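**Call for participants: help us work out why our gripper stops listening**

Posted 2023-02-17 by the manipulation group at Brudeck

We have a fault we can't shake, and we would love some fresh people on it. Sason is our simulated workshop, where a two-finger gripper practices reaching, grasping and setting down before any of that code goes near real hardware. Last July we started seeing runs in which the wrist rolled far past its limit and kept moving. The fingers stay open, the arm carries on along its path, and the safety stop that should catch all this stays quiet.

Out of 2830 logged runs, 343 ended this way. In a simulator the damage is zero. The same stop code is meant to ship on a real arm, though, and we have frozen that release until we understand the problem.
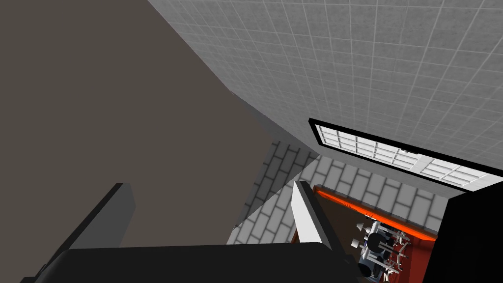 What makes it so interesting (and so maddening!) is that the controller reports a healthy pose for several seconds after the roll begins. Kiyoshi Sakai, who wrote the first version of the stop, suspects the joint limits are being checked against a stale reading. Trinidad Macapagal thinks the trouble starts earlier, in the planner. They have a friendly bet on it, and either of them will happily talk your ear off.

### What you'd be doing

You'll join one of our review rounds, in person at the Layug building or from home. In each session you will:

- drive the simulated gripper by hand through a set of reaching tasks
- replay faulty runs step by step and mark the moment you would have hit stop
- try to trigger the fault on purpose, as creatively as you like
- talk through your notes with one of us at the end

Run 1342 is the one everybody gets first. It's short, it fails early, and people disagree about it more than any other.
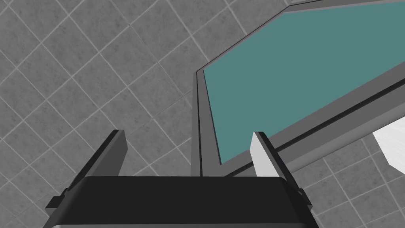

Each session lasts two hours with a break in the middle, and we ask for three sessions per person. You'll be paid $600 when you finish the set. If you have to drop out partway, we pay for the sessions you did.

### Who we're looking for

You don't need a robotics degree. We'd be thrilled to hear from machine operators, maintenance techs, gamers, crane drivers, safety inspectors and students – anyone with a feel for when a moving thing is about to go wrong. You should be 18 or older and comfortable reading English on a screen. Fast camera motion is part of the replays, so if that makes you queasy, tell us and we'll set you up with the log-only version, which is paid the same.

### How to apply

Write a few lines to Erlinda Malabanan at the Brudeck front desk. Tell her what you do, when you're free, and about one time you noticed a machine misbehaving. No résumé, please. Mark Anthony Samonte schedules the home sessions and can lend you a controller.

We'll share the full fault report with everyone who takes part, including whatever we got wrong. Participants can be credited by name or stay anonymous.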